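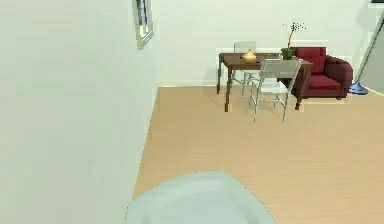 A simulated dining area from the Etasska home set, with part of the robot's rounded body at the bottom. Render: Murnau

Murnau opens its collection of simulated home examples to outside groups

The robotics software firm Murnau will open its collection of household examples to outside research groups in January, the company announced on Friday. The collection, called Tollinus, contains 772 recorded runs in which a person steers a simulated robot through furnished rooms. Each run is stored together with the written instruction that the person was following.

The runs are used to train a learning system which should, later, move through a home by itself after it receives a sentence in ordinary language. Typical instructions in Tollinus are short. "Go to the red armchair" is one of them. Others ask the robot to stop in front of a table, or to go around the table and wait on the other side.

All the rooms come from Etasska, a set of 21 home layouts that Murnau finished last year. The furniture is kept simple on purpose, so that many rooms can be drawn quickly on one computer. In the render published with the announcement, the edges of the chair legs and of the plant on the table look a little blocky. According to the company, this level of detail was chosen after a long discussion inside the team, and it will stay the same for the first public version.

Tatu Mosoti, who leads the collection work, explained that the most difficult part is not the driving. "A person can learn to drive the simulated robot in one morning," he said. "To drive it in a way that is useful as an example, this takes longer. People like to take the same path every time. When they see an open floor, they go straight over it, and then we have 200 examples of the same straight line."

For this reason the team changed its method during the work. In the beginning, every run started from the same point in the room. Now the starting point is selected by the software, and the robot can find itself close to a wall, in a corner or with its back to the goal. The operator sees only the view from the robot and has to look for the correct direction first. Mosoti said that these searching movements were removed from the early recordings, and that the team regrets it today.

"We cut out the part where the operator turns and looks. We thought it was wasted time," he said. "Then the system never learned to turn and look. It went forward — very confident — into the wall."

The early runs were recorded again in full. Operators now work in pairs and change places every 2 hours. The second person reads the instruction and marks the moment when the robot arrives, so the operator does not need to take the hands from the controls. A run with a collision is not deleted. It receives a separate label, and outside groups can decide for themselves if they want to train with it.

The instructions are also written by people and not produced from a template. The same goal can therefore appear under several names. One writer says "dining table", another says "the dark table", a third says only "table" and expects the robot to understand which one. Murnau left these differences in the collection, but corrected spelling errors where the meaning was not clear.

Outside groups will be able to download the recordings, the instructions and the room layouts. The program used for steering will not be part of the first version. Ghorbani, which provides computing services to Murnau, will host the files, and access will be free for teaching and for research without commercial purpose. Companies can ask for a separate license, but the price was not given in the announcement.

The present version contains only movement between places. Picking up and carrying of objects is planned for a second collection, and recording for it has already started in some of the Etasska rooms. Mosoti did not want to name a date for this part. He said that the team first wants to hear from the groups that use Tollinus which rooms and which types of instruction they are missing.

Groups that wish to receive access before the opening can register on the Murnau website. The registration form asks for a short description of the planned work and for the name of one contact person.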